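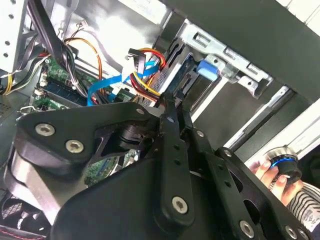

A day with the vampires and swamp men: my visit to the Cruzado fair in Fasmont

I have loved monster films since I was a child, but until this year I had never visited a fair made only for them. In my country we have film festivals, where horror gets one late evening at the end of the week and the people who come to it are looked at a little strangely. So when I learned that Cruzado, the fair for old creature films, would again be held in Fasmont, I bought a day ticket and a train ticket in the same hour.

Fasmont is a quiet town with a river and a steep main street. The fair takes place in the Previra, a former dance hall that became a cinema and later lost most of its visitors to the bigger places outside the town. It has two screens now. The large one is beautiful, with dark red walls and a balcony which creaks. The small one is under the roof and becomes very warm in the afternoon, and I advise you not to wear a pullover there, as I did.

I arrived before the doors opened and the queue already went round the corner. Most people were older than me, but there were also families, and several children had painted faces. The woman before me had come for a silent vampire film which she had already seen on television, on cassette and on disc, and never on a real screen. We talked about which vampire is the saddest one. I still think it is a question without an answer, but we were busy with it until the ticket desk.
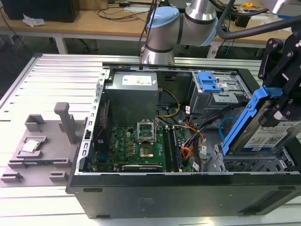

The ground floor was given to the dealers. They sell posters, lobby cards, magazines, masks, model kits and a great number of discs, many of them from companies I did not know. The prices are very different from one table to the next. I saw the same mummy poster twice, and at the second table it cost almost double, although it had a fold through the middle of the bandaged face. My advice is to walk the full round first and keep your money in your pocket. I did not follow it myself and bought a book about werewolf make-up at the first table.

Behind the dealers was the exhibition, and for me it was the best part of the day. The collection has 1,292 posters and only a small part can hang at one time. This year the theme was "the same monster, another country". You could see how one scientist and his creature were painted for cinemas in different languages. In one version the creature is a brute who carries a fainted woman. In another he stands alone in the snow and looks almost like a saint. The film is the same, not one metre was changed, and still I would expect two completely different evenings from these posters.

I would have liked longer texts beside the posters. Often there was only the year and the country, and a visitor who does not know the history of these films will miss a lot. There was a printed guide, but it was sold out before lunch. 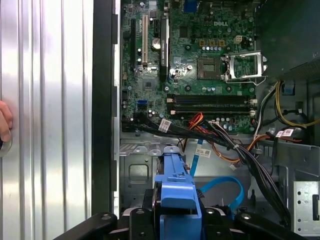 After lunch (a good soup, a rather dry sandwich) I went to the talk about the invisible man. The speaker defended the opinion that he is the only classic monster who needs no costume and therefore gets old most slowly. I do not fully agree. The bandages and the dark glasses are a costume too, and perhaps the best one. But the talk was lively, and the clips were well chosen. The sound was too low at the back for a foreigner like me, so next time I will sit nearer to the front.

The long programme in the large hall had seven films, from the silent period up to the colour films with the very red blood. Nobody could see all of them and also visit the exhibition, so I chose the swamp film and the late show. The swamp film was shown from an old print with many scratches. In the underwater part the hall became completely silent, and I noticed again how slowly the creature moves and how much better this is than all the jumping in modern films.

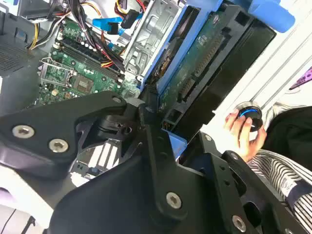
Report by: our reader in the balcony
Posted: Wednesday, October 9, 2024
Filed under: Festivals and fairs, Classic horror

The late show was Flidik, a puppet film about a water spirit who is caught by a miller and put to work. I had only read about it before. Flidik himself is a small creature with long hands and a bad temper, and in the first half he is played for laughs. Then the miller dies, and the film becomes something else. Flidik continues to turn the wheel although no person is there to order it. The children near me, who had been giggling, asked their father if he was allowed to go home now. I will not write how it ends.

I was surprised how near this little spirit stands to the big names. He is locked up, he is feared, he breaks things, and we are on his side before we notice it. I thought about him in the train more than about the swamp creature, which I had travelled for.

Some practical things for those who want to go. The hall holds more than 500 people, but the good seats on the balcony are gone early. The small screen cannot be booked, you must simply be there. The day ticket goes on sale in July, and it includes the talks. The last train leaves before the late show is finished, so take a room near the river or ask at the desk about the night bus. I took the bus, and it stopped in every village.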